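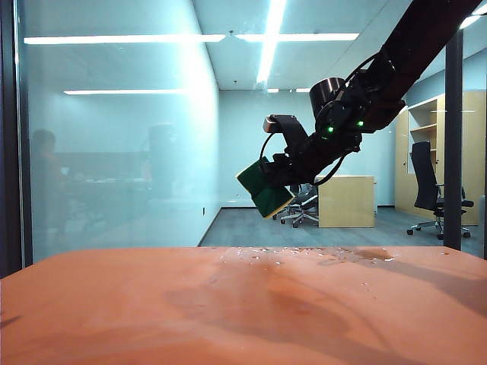 Sponge held in the gripper above the test tabletop, with water along the far edge.

Household Cleaning Tips: Choosing a Gripper for Wiping Work
Updated Monday, August 17, 2020

Readers setting up an arm for counter wiping are advised to compare grippers with the sponge they intend to use. The Savero and Cabral grippers were each given 18 passes at the Kultovstead workshop.

Clamp a two-layer sponge across its short side. The Cabral held it square for all 18 passes; the Savero let it turn on 9 of them.

Wring the sponge before loading. A full sponge drips on the wrist cables when the arm lifts.

Tilt the sponge so that one edge meets the surface first. Use the yellow foam for standing droplets and keep the green side for dried spots.

Leave slack in the cables at the wrist, and check them after each session.

Questions may be sent to Leandro Salinas, Kultovstead workshop.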